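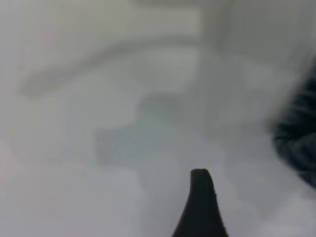
Home Projects Kitchen Cleaning Laundry Search

How to Bring a Pale Work Table Back to Clean

Feb 3, 2019

I have worked at a light-colored table for years now, first at the Breka shop and then at home, and I love how it bounces the daylight back at you in winter. What I don't love is the gray film. It comes on so slowly that you stop seeing it, and then one morning you lift up a tray and find a bright patch underneath!

Clear everything off, even the lamp. Wipe up the crumbs and dust with a dry cloth first, or you'll only push them around in circles (ask me how I know).

Fill a bowl with warm water and a small squirt of dish soap. Wring your cloth out well - it should feel damp, never drippy - and work from the back of the table toward you in long, overlapping strokes. Rinse the cloth often.

For stubborn smudges, mix baking soda and water into a soft paste, dab it on and let it sit for 20 minutes. Try it on a hidden corner first if your top has any shine to it. Then rub lightly with your fingertips through the cloth and wipe clean.

Go over the whole surface once more with plain water and dry it with a towel. My neighbor Halina Sikora uses an old flannel pillowcase for this, and I have come around to her way of thinking.

Look across the top from a low angle before you put anything back. Streaks hide from above, especially near a window.

I do the full job again in March, when the sun gets stronger.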